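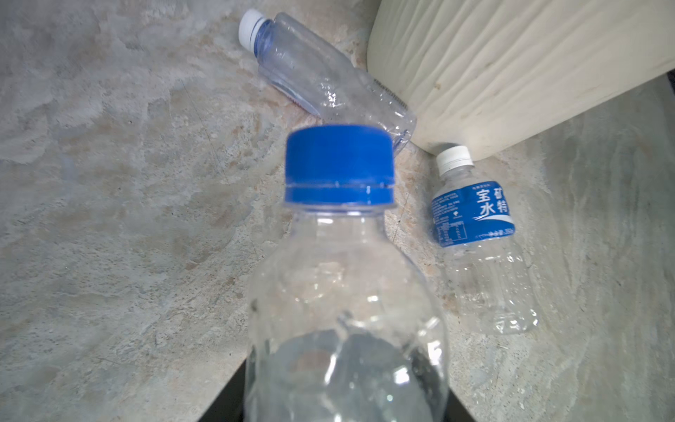
Clear bottle, blue screw cap, no label.

I have been calibrating the kitchen TDS meter for a month now, and the results are finally stable enough to write down. The meter is a Werico pen with two steel pins and a small display. It measures conductivity, applies a fixed factor and reports the result as parts per million. The factor is printed nowhere on the unit, so the first job was to find it.

The reference solution came from Imre Farkas, who runs a small aquarium shop and had an unopened bottle of the Nulex standard. At 77 degrees Fahrenheit it is rated at 2560 microsiemens per centimeter. My meter settled a little under half of that, so the factor is close to 0.5, the sodium chloride convention. A meter using the 442 convention would show a much higher number for the same water. This explains most of the arguments on the well owners' forum, where people compare readings from different meters and blame their filters.

Temperature matters more than I expected. The pen claims automatic compensation, but the sensor sits inside the plastic body and takes several minutes to catch up. I now leave the sample and the meter on the counter overnight and read both at 7 a.m. – the spread between repeat readings dropped to 2 ppm.

Tap water in October read 300 ppm before the softener. It read nearly the same after, as it should: a softener exchanges calcium for sodium and leaves the total dissolved load more or less alone. The Serrano carbon filter under the sink made no difference either. Carbon takes out chlorine and some organics, and neither shows up on a conductivity meter.

Sample containers need some care. I rinse each one three times with the water to be tested, fill it to the top and cap it right away. Glass jars that had been through the dishwasher gave high readings until I rinsed them by hand.

Next is hardness by titration, with the Clallus drop kit and a 100 ml sample. The kit's own syringe is poorly marked, so I have ordered a proper burette. It ships Monday.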